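September, bench notes, phone accessories

Started on the Stidar screen protectors this morning. The claim on the card is that the glass takes a fall from pocket height and that the glue layer goes down without bubbles "every time". I have read that on every pack I've opened in this job, so I'm writing down what I did before I form a view.

Bought two packs over the counter from the Nadton shop and left the samples the sales people sent in the drawer. Hand-picked samples always go on nicely. Same phone model for all of it, same cleaning wipe, same person fitting (me), door shut to keep the dust down.

First pack, fitted at 9.20. A line of small bubbles along the top near the earpiece. The leaflet says these will creep out within a day. Maybe. I've marked the edge of the worst one with a fine pen on the glass so we can check and not go by memory.

Second pack went on cleaner, but it sits slightly to the left and the case lip now lifts one corner if you press on the back. So either the glass is cut a touch wide or the case is tight. Measured the glass and it matches the card. Have not measured the case yet. Do that before blaming anyone.
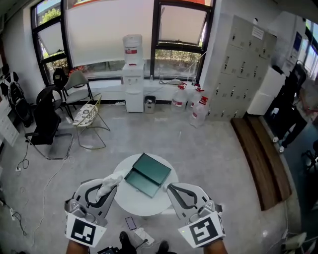
Drop rig next. Height set at 40 inches, flat paving slab, phone released face down from the clamp. 13 drops with the Marti case on and the Stidar glass fitted. Glass cracked on drop 2, screen under it fine. Changed the glass, carried on, no more cracks in the run. I don't trust that at all. One early crack and then a clean run tells me more about how the phone happened to land than about the glass. The clamp lets go unevenly (left jaw hangs on) and several of the drops landed on a corner, where the case does all the work and the protector does none.

So what we have so far is a test of the Marti case with a bit of glass along for the ride. Anyone quoting this as "survived 12 out of 13" will get a rude note from me.

Touch response: typed the same paragraph with and without the glass. Couldn't feel a difference. Fingerprint reading was slower with it on, I think, but I knew which was which, so that's worth nothing. Needs somebody who hasn't been told.

The Wurside report on the same glass says 40 drops with no damage. It doesn't give the height, the surface or whether a case was fitted. I've asked for all of it. Until it comes I'm leaving their number out of our table.

To do
- fix or swap the clamp jaw, then repeat the whole run
- bare phone with glass only, same height
- measure inside lip of the Marti case
- look at the pen mark at 9.20 tomorrow
- order more glass, different shop if possible

16.45. Looked at the bubbles early, couldn't help it. Pen mark and bubble edge still line up.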